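2022-01-26

Snow again overnight, so the bus to Havden was running late and I had a good long stretch at the stop to think about the choir, which is all I seem to think about lately. Rianne Bakker called me last night while I was doing the dishes and asked if I would take the second alto line for the spring concert, and I said yes before she'd even finished the sentence, and then of course I lay awake until one wondering what on earth I had agreed to. I haven't sung a harmony part by myself since high school! There are only 4 of us in the altos this winter and two of them have been out with colds the whole month.

Still, I did want to do it. I've been wanting to do it since last fall, if I'm going to be truthful in my own diary, and I suppose Rianne could tell. She has a way of waiting on the phone. She doesn't push at all, she just goes quiet and lets you hear yourself.

So this morning I got off at the library and asked for the old Brunet songbook, the green one with the loose spine, and sat with it by the radiator for most of an hour, humming under my breath like a crazy woman. The second piece is the hard one. It drops down in the middle of a line where your whole body wants to go up, and then it sits on one note for what feels like a week while the sopranos get to have all the fun above you. I wrote it out on the back of a receipt so I could practice on the ride home (very quietly, with my scarf over my mouth).
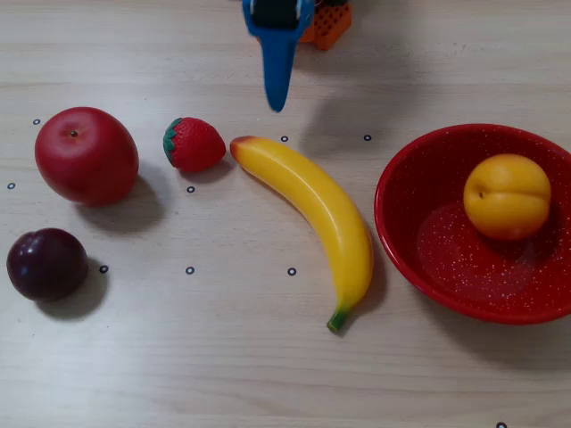 The big red apple and the red bowl.

Rehearsal tonight was at seven in the upstairs room on Plodgate, and it was cold enough that we kept our coats on for the warm-ups. Dorian Vasseur played for us, and he was patient with me, bless him. He gave me my starting note three times without making a face. The first run was a mess. I followed the sopranos right up the hill like a sheep. The second time I shut my eyes and thought about the receipt and I got all the way to the long note and held it, and Rianne looked over at me and nodded, and I nearly lost it again from being so pleased.

We talked money at the break, as we always do. The new music is going to come to 1248 if we buy the full set, and we have 900 in the envelope, so there will have to be a bake sale or we'll have to share copies two to a stand. I don't mind sharing. My eyes are better than most of theirs. I said I'd make the lemon bars if it comes to that, and now I'm committed to two things in two days.

Home by nine-thirty, with my feet like ice. Had toast and the last of the soup and sang my line to the kitchen window, both verses, and only slid off it once. I need to call my sister back, and find the thick socks before Friday, and ask Dorian if he'd mind recording the alto part for me so I can play it while I iron.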